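Hang it on the wall

February 7, 2025

Every storage article tells you to buy more boxes. Wrong. I moved to Skoltholm in June with a kitchen table for a desk and over 200 things that had no home, and boxes ate all of it. Put a lid on something and it's gone. You buy another one. Then you find the first.

Wire baskets on the wall, that's my whole argument. Mesh. Open top. You look up, you see what you own.

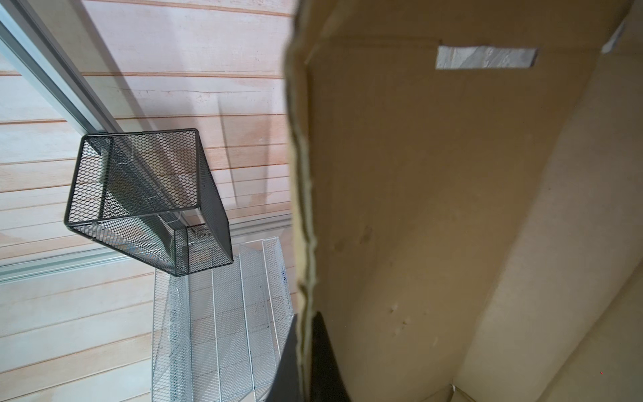 What should go in a wall basket? Small things you reach for every day, like toothpaste, tape, keys or a pen.

Heavy stuff stays low. I learned that with a jar of coins, moving on.

The catalogs, Sirent especially, want everything matching and hidden. Looks great for a week. But a kitchen or a bathroom is a place where hands are busy, and hands don't want to lift a lid, slide a tray, then lift a smaller lid. One reach. Cable ties and a rail will do it, no drill, no fancy bracket. Cheap looking? Maybe. I've stopped caring.

And yes, cardboard has its place. Moving day. The stuff on its way out. A box on the table should be a stop, not an adress. Mine sat for months, with a clock beside it I kept meaning to hang.

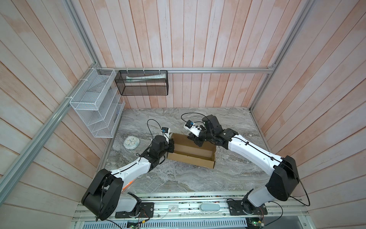
The table is not a shelf

This is where I get bossy. A flat surface pulls junk in, always. Mail, chargers, that one screw you're sure belongs to something. A friend swears by the Lema method, which is a 390 page book about drawers. Skip it. Keep the walls working and leave the table alone.

Stone look, wood, whatever you've got, you paid for it so look at it once in a while. Wipe it down at night. Takes a minute, less if theres nothing to lift first. 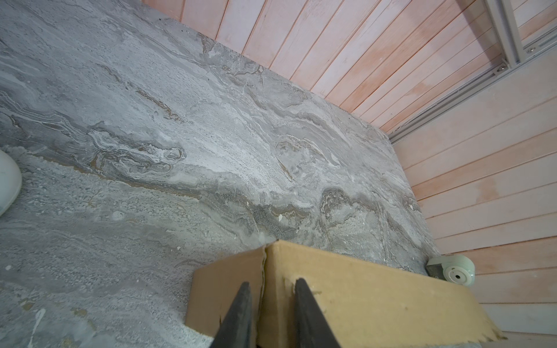 And get the crumbs in the corners too, along the wall, where the cloth never wants to go. Then stop. Don't buy a caddy for the cloth. Hang it on the rail with everything else and go to bed.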